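Relatório de andamento - módulo de percepção e planejamento
Projeto Griltora
Para: Naidoo, acompanhamento técnico
De: Gun-woo Ban, equipe de software, Stedel
24 de março de 2020

Resumo

Segue o relatório do período, mais curto que o anterior. Percepção no prazo. Planejamento com atraso, explico no item 3. Orçamento sem mudança.

1. Ingestão e sincronização

Pipeline de ingestão refeito. Antes perdia quadros quando o relógio da câmera e o do encoder dos dedos divergiam, agora reamostra tudo numa base única. 2000 episódios reprocessados, 91 descartados por falha de sincronização - lista no anexo A. Falta documentar o formato de saída, ficou pra próxima entrega.

Ferramenta de anotação (Trolen) atualizada. Atalhos novos, salva sozinha, não trava mais em episódio longo. Ainda não exporta máscara com buraco.

2. Percepção

Segmentação treinada de novo com 500 episódios de cozinha, tarefa de recolher embalagens da mesa. Melhorou bem em caixa e saco grande. Continua ruim em papel metalizado e plástico translúcido: a máscara junta duas embalagens vizinhas numa só e o ponto de preensão cai no meio das duas. Toalha listrada também atrapalha, a borda da listra vira borda de objeto.

Mesa típica do conjunto, com invólucro prateado ao lado da caixinha de bebida e o cesto azul de lixo meio escondido atrás do dedo direito:
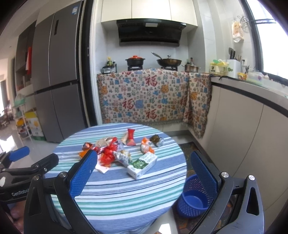

3. Planejamento

Atraso aqui. O planejador perde o cesto quando o dedo cobre parte dele e recalcula a rota toda. Solução em teste - guardar a última pose confiável do alvo e só replanejar se o erro passar do limite. Em simulação funciona, 400 execuções sem laço infinito. No braço real ainda não rodamos.

Ordem de coleta segue gulosa, pega o mais proximo primeiro. Versão que considera oclusão está escrita mas não integrada.

4. Pendências

- Máscara dos dedos: hoje é fixa, precisa acompanhar a abertura da garra.
- Revisão do anexo A pela Naidoo.
- Liberar acesso ao servidor de treino, pedido já feito, sem resposta.
- Teste no braço real: preciso de confirmação do laboratorio. Sem isso a entrega de agosto fica apertada.

Qualquer dúvida me escrevam direto.

Gun-woo Ban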